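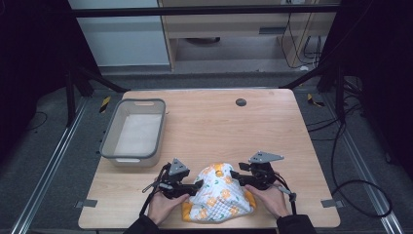

4.2 Announcement posts and the timing of second-source coverage

The second part of the analysis concerns posts in which a cast member of a family-centered reality series announces an engagement, a pregnancy or a separation on a personal account before the event appears in a broadcast episode. We refer to these as off-air announcements. The sample contains 728 such posts, drawn from the public accounts of cast members in 23 series. Posts that were deleted within the collection window were kept if a complete copy of the caption had been stored at the first crawl.

Each post was matched to coverage on three entertainment news sites: Tustley, Edgate and Flarham. A match required that the article name the cast member and refer to the announced event in its headline or first paragraph. Articles that reported only a rumor were coded separately and are not included in the counts below. Where a site ran more than one article on the same announcement, only the earliest was used for timing. Later articles were kept for the text reuse measure.

Time to coverage was computed from the timestamp of the post to the timestamp shown on the article. Edgate displays the time of the last edit in place of the time of publication, so its values are upper bounds. We reran the models without Edgate and the ordering of the announcement types did not change. Engagements were covered fastest, followed by pregnancies. Separations were slowest, and their spread was also the widest. Part of that spread comes from the wording of the posts. Many separation captions do not state the event directly, and the sites appear to wait for a second statement, often from the other partner.

Caption length had no clear effect on time to coverage. The presence of a ring or a named partner in the caption text did shorten it, but only for series that were between seasons at the time of the post. During a season, coverage was fast regardless of wording. This agrees with the account given by Cortés, in which demand for cast news is met by episode recaps while a series is on the air and by personal accounts when it is not.

Text reuse was measured as the share of caption words quoted in the article body. Figure 3 plots this share against time to coverage for each site. Tustley quotes most heavily in its fastest articles, frequently reproducing the whole caption after a short lead. Flarham paraphrases more and adds background on earlier seasons, and the share it quotes is nearly flat over time. Edgate falls between the two, subject to the timestamp problem noted above.

Figure 3. Share of caption words quoted, by time to coverage and site. Rumor articles excluded. Edgate times are upper bounds.

Two coders labeled announcement type independently. Disagreements were concentrated in posts that combined an engagement with a pregnancy, and these were assigned to the event mentioned first. Series with fewer than 5 matched posts were pooled into a single category in the regression models. Results with the pooled series removed are given in the appendix.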